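Skavard releases Gamimmont, a recorded set of cube-and-box demonstrations for small robot arms

2021-07-20

Skavard today released the first part of Gamimmont, a set of recorded demonstrations meant for training small, low-cost robot arms to pick up an object and place it in a container. The release holds 345 recordings of a single task: a blue cube is taken from a white table and left in an open cardboard box. Of these, 343 are complete and 5 of the complete ones carry a note about a repeated grasp. The other two stopped early and are supplied in a separate folder.

Each recording pairs camera video with the joint positions of the arm. Collection began in April at Skavard's office, with the arm on an ordinary desk. 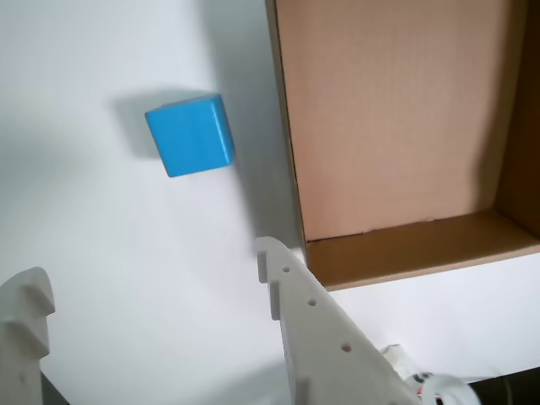
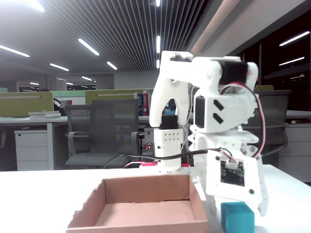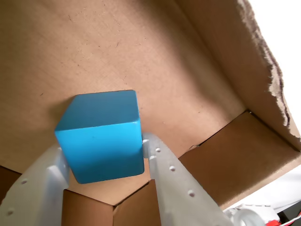
Gamimmont collection, white 3D-printed arm, blue cube and cardboard box.

What a recording contains

A recording is one attempt at the task. It starts when the operator presses a key and stops when the operator presses it again. Between those two points the system stores the following:

Video from a camera at the gripper, showing the fingers and whatever lies between and beyond them.
Video from a second camera facing the arm across the table.
The measured position of every joint, including the gripper.
The commanded position of every joint, stored separately from the measured position.
A short text label for the task, the same in every file.

Measured and commanded positions differ whenever the arm is moving, and they differ most when the fingers close on something solid. Both are kept. A learning system that is trained on commanded positions alone can reproduce the motion well enough in open space, but the difference between the two values is the only record of contact in this set. The arm carries no force sensor.

All streams share one clock. Where a video image arrives late, the recorder writes the time it was received and does not shift it to match the joint data. Users who need strict alignment will have to resample the streams themselves, and a script for this is included.

How the demonstrations were made

The operator moved a hand-held leader arm of the same proportions, and the recorded arm followed it. No motion in the set was planned by software. The operators were asked to work at a steady pace, to approach the cube with the gripper open, and to let go only once the cube was inside the box.

They were not asked to use one grasp. The cube may be taken across any pair of faces, and the fingers may arrive at a slant. Skavard considered a fixed grasp early in the project and ran a trial of 40 recordings with one. A model trained on the trial recordings performed acceptably when the cube was set down square to the arm and poorly when it was turned. The trial recordings are not part of the release.

Between attempts the operator returned the cube to the table by hand. Its position and angle were chosen freely inside the reach of the arm, with the instruction to avoid placing it in the same spot twice in a row. The box was moved less often, usually at the start of a new batch. The starting pose of the arm was also left to vary within a small range — enough that a model cannot rely on the first image being the same each time.

Choice of object and container

The cube is plain and has rounded edges. It was chosen for its colour, which separates easily from both the tabletop and the cardboard, and for having no printed marks that a model could fix on in place of shape.

The box is a used one. Its cardboard has scuffs, creases and a torn edge, and these are present throughout the set. Skavard did not replace it during collection, so a model trained only on this release should be expected to learn the look of this particular box. Users who intend to work with other containers are advised to add their own recordings. The recorder will write them in the same format.

Room and lighting

Collection took place in an open-plan office with the usual desks, chairs and partitions in the background. The background was left as it was. Ceiling lights and daylight both reach the table, and shadows from the cube and the fingers change in direction and strength from one batch to another. Exposure on both cameras was left on automatic, and some bright areas are clipped to white as a result. These recordings were kept. Automatic exposure is what most users of small arms will have, and removing the affected files would have made the set cleaner than the conditions it is meant for.

Review and exclusions

Every recording was watched from start to finish by a person who had not operated the arm for it. The reviewer marked it as complete or stopped early and added a note where the cube was dropped and picked up again. Recordings with a second grasp remain in the main folder, as corrections of this kind are useful to a learning system and are difficult to produce on purpose.

A recording was deleted outright in either of these cases:

A servo reported a fault during the attempt.
One of the two camera streams was missing.

Idle time at the start and end has not been trimmed. The files contain a marker for the first and last joint movement, so that users can trim to their own rule.

Hardware notes

The arm is built from 3D-printed parts and hobby-class servo motors. The gripper has two printed fingers with a row of small holes along the face, used for attaching pads. No pads were fitted for this release. Bare fingers slip more readily on a smooth cube, and operators tended to close them further than the width of the object would suggest. The commanded gripper value therefore runs past the measured value in most holds. Users who map these values to a different gripper should read the calibration file first.

Calibration was repeated at the start of each batch. The resulting values are stored with the batch, and the joint data is given both raw and corrected. Small differences between batches remain after correction, mainly at the wrist.

Software

The recorder and the review tool are released together under the name Bromeck. Bromeck runs on an ordinary desktop computer and needs no graphics card for recording. It writes one folder per attempt, with video in a common compressed format and joint data in plain tables that can be opened in a spreadsheet. A command-line tool checks a folder for missing files, clock jumps and out-of-range joint values.

Training code is not part of the release. A loader is provided that reads the folders and returns images, positions and labels in matched steps, and it can be connected to most existing training programs with a few lines of work.

Known limits

The set covers one task, one object and one arm. It has no recordings with two cubes, none with other items near the box and none in which the box is approached from behind the arm. The task label does not vary, so the set is of no use for teaching a model to follow different written instructions.

The gripper camera loses sight of part of the box in some approaches, and the fingers can hide the lower part of the cube once it is held. The table camera has the opposite fault: the near rim of the box and the cube beside it may lie partly outside the picture when they are placed close to the camera. Neither view is sufficient alone in every recording. Skavard recommends training on both.

Availability and next release

The recordings, Bromeck and the calibration files can be downloaded at no charge from the Gamimmont project page. Use in teaching and research is permitted without application. Commercial use requires a licence, and enquiries should go to the licensing desk.

A second part, under the working name Sabbagh, is in preparation. It will use the same arm and format, with several containers in place of one and with the lighting noted for each batch. Existing Gamimmont files will not need to be converted. No release date has been set.

Errors found in the recordings should be reported through the project page with the batch and attempt number. Corrected files will be issued under a new version number — the original files will stay available so that earlier results can be repeated.

About Skavard

Skavard develops recording and review tools for small robot arms used in workshops, laboratories and classrooms.

Media enquiries: Skavard press office, through the contact form on the company website.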